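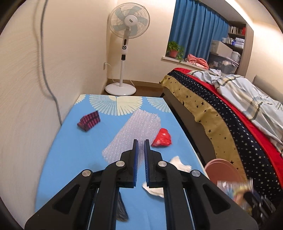

¿Cada cuánto hay que lavar las sábanas?

Una vez por semana en verano y cada diez días en invierno, si la persona que duerme en la cama se ducha por la noche. Con mascotas encima del colchón, una vez por semana todo el año.

Trucos de casa > Dormitorio > Ropa de cama

2 comentarios · 27 veces compartido

Temperatura. El algodón blanco aguanta 60 grados sin problema. Para los estampados y los colores claros bastan 40 grados con detergente líquido, y el dibujo dura más. El poliéster se lava a 30 o 40 y sale con menos arrugas si se baja el centrifugado.

Carga. Un juego completo de cama doble llena casi cualquier tambor doméstico. Las toallas van en otra lavadora: sueltan pelusa y tardan más en secarse.

Manchas. La sangre se trata con agua fría y jabón de pastilla antes de meter la sábana en la máquina. El sudor amarillento de las fundas sale con percarbonato disuelto en agua templada, una hora en remojo. En telas de color conviene probar primero en una esquina.

Bajera ajustable. Antes de lavarla, se le da la vuelta y se sacuden las esquinas. Para tenderla, dos pinzas en cada lado corto, con la goma hacia abajo.

Colchón. El día del cambio se deja destapado 40 minutos con la ventana abierta. Se aspira con la boquilla de tapicería, costuras incluidas. En enero, si la habitación es húmeda, mejor a mediodía.

Guardado. El juego doblado se mete dentro de una de sus fundas de almohada y así no se separan las piezas en el armario.

Comentarios

Rekha Awasthi
¿El percarbonato sirve también para el protector impermeable? El mío lleva una capa plástica por debajo.

Sơn Vi
Yo miraría la etiqueta. El que tengo en casa pone 40 grados y nada de blanqueantes. Lo de guardar todo en la funda lo hago desde hace años y va muy bien.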